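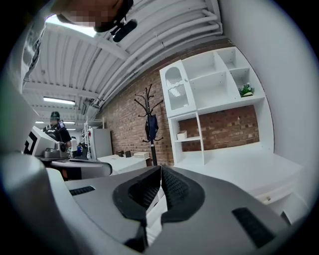

Larnitden talk: a back room and what we put in it
Speaker notes, 3 November 2020

Opening

Wait for the kettle people to sit down. Say hello, say Beltbridge, say thank you for the biscuits.

Start with the brick. Everyone loves exposed brick until they try to hang something on it. Ours is red-brown and runs from the back of the room toward the right, and in September we agreed to leave it alone, mostly out of cowardice. Pause for the builders to laugh.

The ceiling

White, ribbed, with pipes along one side. Quotes for boxing in the pipes came to £1,492, at which point we discovered that we liked them. Painting them white is the oldest trick going. Tube lights stay too — flattering to no human face, but you can find a dropped screw.

The shelving unit

Spend most of the time here. It is white, part cupboard and part open cubbies, and the cubbies don't line up. I spent 46 minutes with a spirit level before reading the Jansen leaflet, which says they aren't meant to.

The lower compartment is open, so you see brick through it. Good for the room, bad for anyone hoping to hide a box of leads. One cupboard door has an arch at the top and a panel you can't quite see through. Put the ugly things behind that one.

Mention the plant. Small, green, white pot. It got a shelf to itself and has had more compliments than the rest of the unit together.

Table and floor

White top, dark edge strip. The strip takes the knocks from chair arms, or so Bandemeck promised us.

Floor is grey with a marble pattern, and glossy. Shows every light in the building and, by teatime, every shoe. Don't get drawn into the mop argument; it cost us nine minutes last time.
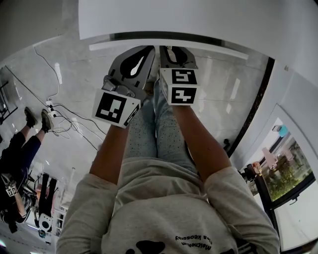 Cables

Ask who has a power strip on the floor. All hands go up. Ours is small and white, and the black cables get to it by the scenic route. We own over 131 cable clips, still in their bag.

Questions

If asked about budget, go back to the plant. Chairs need stacking before we leave, and the projector lead belongs to Larnitden.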